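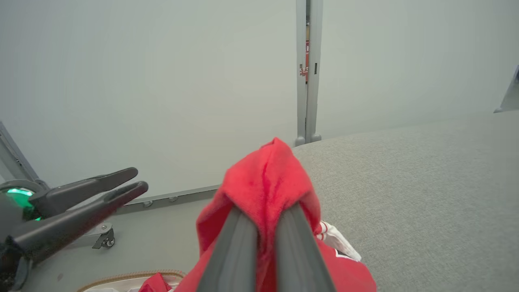
Red fleece with striped white trim

Washing Rap Tour Merch
By Serena Cirillo

Tour hoodies and shirts often have thick prints that crack in a hot dryer. Turn them inside out and wash cold on gentle, with no softener. Hang to dry.

Wash a new one alone the first time. The black hoodie I bought at the Lullari show in February turned two towels gray.

For makeup or spilled drinks on a collar, dab on dish soap, wait 40 minutes and rinse. Don't iron over a print. Signed shirts shouldn't be washed at all. Store them flat, away from sunlight.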